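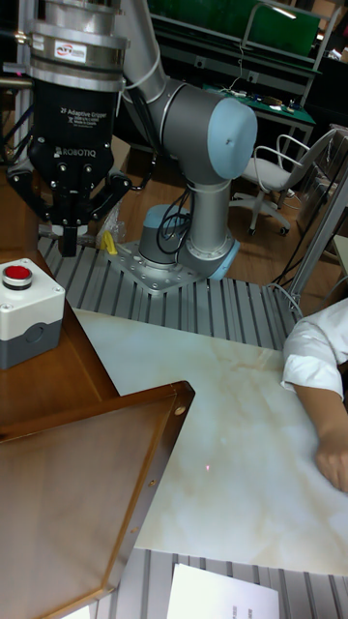 Workshop tips: setting up a bench for gripper trials

Wyn Gethin, Lirnel workshop, Drarville. Revised 22/05/2022.

These notes come out of the Plomow trials, in which we compared two ways of preparing a bench before a run of pick-and-place tests. In the first, the operator cleared the work surface by eye. In the second, the operator followed the list below. Failed picks fell from 13 to four over the same number of runs. The arm, gripper and program were left alone throughout.

1. Wipe the surface with a barely damp cloth and dry it. Polish leaves a film and should be kept off anything the fingers will touch.

2. Bolt the arm's mounting plate straight to the extrusion. Check the bolts cold, then again after two hours of running.

3. Stand the stop button on a surface the operator can reach without leaning across the arm. Test it before each session.

4. Leave slack in the cables at every joint. Move the arm slowly through its full travel and watch for pulling at the base.

5. Mark a reference point. A small laser dot on a pale top is easy to find again and leaves no residue, unlike tape.

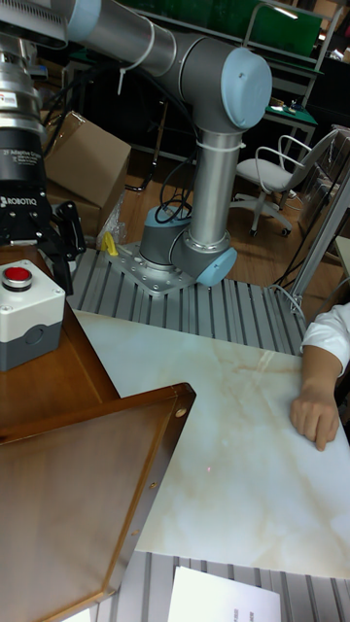

6. Keep the run sheet within sight and fill it in after each pick. Sheets completed from memory at the end of the day were dropped from the Rowlands comparison.

7. Repeat any failed pick three times before changing a setting. Change one setting only, and note the old value.

Trays with a raised rim need a higher approach height. Measure from the rim.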